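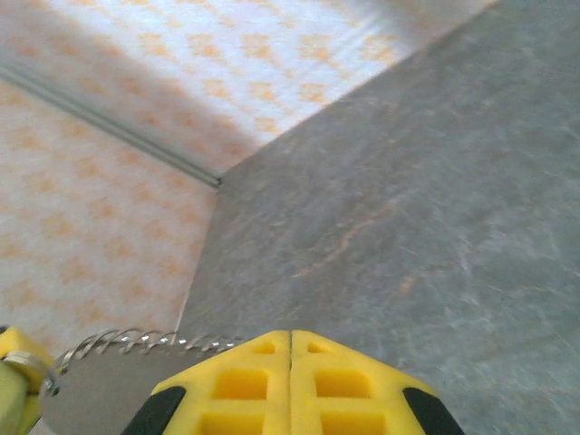
From: Radoslava Skála
To: gripper-cells list
Date: Fri 19 May
Subject: Re: fingers not closing evenly on the Trnka cell

The Brundent team in Tiltitz wrote:

> We changed the yellow fingers on our Trnka and now the left one
> reaches the middle before the right. Homing passes. The log gives
> code 446 after a few closes. Do we need a new drive, or is it
> the fingers? Also, do the black pads have to come off each time?

It's most likely the fingers. We had 446 on our cell last July and the drive was fine.

Take both fingers off and clean the seats with a dry cloth. Put them back with the screws finger tight, close the gripper at low force, and look at the seam from the wrist camera. It should be thin and run straight up to the tips. If it opens toward the top, one finger is sitting high on its seat. Tighten the screws with the gripper closed — ours moved every time we did it open.

Then home it again and write the new closed position into Anum. The old value stays there after a finger change until you overwrite it. Ours is 3649, but don't copy it, yours will be different.

The pads can stay on. They sit on the outer sides and have nothing to do with the closing. I only replace them when an edge starts to lift.

Run five or six closes with nothing in the grip before you go back to the normal program. If the code comes back after that, send the log to the list and I'll compare it with ours.

Radoslava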